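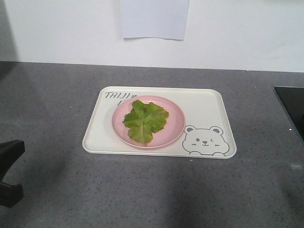

Growing lettuce on a windowsill through the winter — is it worth the bother?

Posted by Janelle Magbanua in Kitchen Gardening, 2026-10-04

Hello everyone, I hope this is the right section, and please move it if not. I have had a lovely run of cut-and-come-again lettuce from the two troughs on my back step since the spring, and I can't bear the thought of going back to bags of leaves that go slimy by the second day. The troughs are looking very sorry for themselves now (slugs, mostly, and one visit from next door's cat), so I would like to bring the whole thing indoors and keep a bit of salad going until it warms up again.

My kitchen window faces more or less south-east and gets the sun until late morning. There is a radiator directly underneath, which I suspect is not ideal. The sill is 100 cm long but quite shallow, so I was thinking of one long Bosex trough, the narrow sort, with the clip-on drip tray. I already have half a bag of multi-purpose compost and a packet of Tikus seed, a frilly green one, left from the summer.

What I would like to know is whether the leaves will come to anything with so little daylight, or whether I need one of those lamps. My sister-in-law has a Lumilside and swears by it, but she grows chillies and I don't know if lettuce wants the same thing. I'd also be glad to hear how warm is too warm. I had a go two winters ago and ended up with pale, floppy little stalks that fell over as soon as I watered them, and I was rather put off.

Thank you in advance, and sorry for going on!

Lilibeth Macapagal

Hello Janelle, you weren't going on at all, and I'm so pleased somebody else does this! I have had lettuce on the sill of a north-facing flat for several winters now, so yours with the morning sun should be a good deal easier than mine.

The floppy stalks are what you get when seedlings are warm and short of light at the same time. They stretch and stretch looking for the sun and have no strength left to hold themselves up. So the radiator is the first thing I would think about. If you can turn it down, or off altogether in that room, do. Lettuce is perfectly happy somewhere you would want a cardigan, and the seed can sulk and refuse to come up at all if the compost is too hot. I sow mine in the spare bedroom, which is never heated, and bring the trough through once the seedlings have their first proper leaves.

As for the lamp, from now until the middle of October you would probably manage without, but after that I would say yes, get one. It needn't be anything grand. I have the small Lumilside on a plug-in timer, on for the breakfast hours and again from teatime until I go to bed, and it hangs a hand's width above the leaves. Raise it as they grow. Chillies want a great deal more light and warmth than lettuce does, so whatever your sister-in-law has will be plenty.

Sow thinly. I know everybody says it and I still end up with a clump at one end where I sneezed. Thin them out with nail scissors and put the thinnings in a sandwich. With mine it was 28 days from sowing to the first tiny leaves worth picking, and a fair bit longer before there was anything you could call a salad. Take the outside leaves and leave the middle alone, and the same plants will keep you going for weeks.

Water from underneath if your drip tray is deep enough. Fill it, leave it half an hour, tip away what hasn't been taken up. I lost almost a whole trough to grey mould one year by being too generous with the watering can — I still feel guilty about it.

Do come back and tell us how you get on!

tagle_allotments

Radiator off, lamp on. Buy fresh seed if the packet has been open since spring and kept anywhere hot, lettuce seed doesn't keep that well. Lamb's lettuce is less trouble in winter if you aren't set on the frilly sort.

Janelle Magbanua

Oh, thank you both so much. The packet has been in the shed all summer, so I shall order a new one. I can turn that radiator off without anyone complaining, as the oven does most of the work in there anyway. Lilibeth, does the timer click? The kitchen is right under my son's bedroom and he hears everything.

Lilibeth Macapagal

Mine is the old dial kind and it does tick a little, I'm afraid. The digital ones are silent as far as I know, so I would go for one of those.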